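Ticket: Stock count doubles after evening import
Product: Ista stock module
Site: Fendis, snack warehouse
Opened: 31/03/2019
Priority: normal
Status: waiting for customer

Description of the problem
Since the update to version 6 our evening import from the Endgate till system is counted twice. Only crisps and small snack packets are concerned. Drinks and tins are correct. The total for this group shows nearly 1,000 packets more than we have on the shelves. 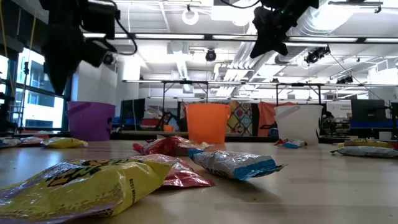
Snack packets and buckets on the table.

Steps already tried
1. Restarted the import service. No change.
2. Deleted the last import and loaded the same file again by hand. The figures were correct until the evening, then doubled again.
3. Compared the product codes in both systems. They are the same, but in Ista the snack group has a second unit called "bag" — I don't remember that we created it.

Reply from support
Thank you for the clear report. Please open Settings, then Units, and tell us if "bag" has a conversion value. Please also send the import log from the same evening. Do not delete the unit yet.

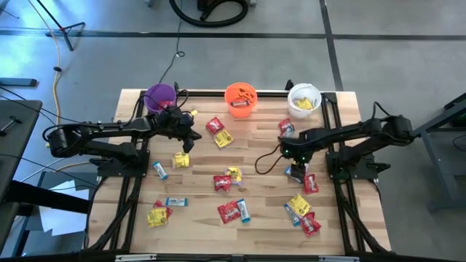 Photo: Fendis / ticket attachment

Customer update
The conversion value of "bag" is 2. I attach the log. Line 11 has a warning, "unit replaced by default", and it is repeated for every snack product. The Furukawa label printer also prints the wrong unit now, but I think it only takes it from Ista.

Reply from support
Your idea about the printer is right. Please set the value to 1, save, and run the import once by hand. The old movements must be corrected with a stock adjustment — the system will not do it alone. Please write to us after the next evening import.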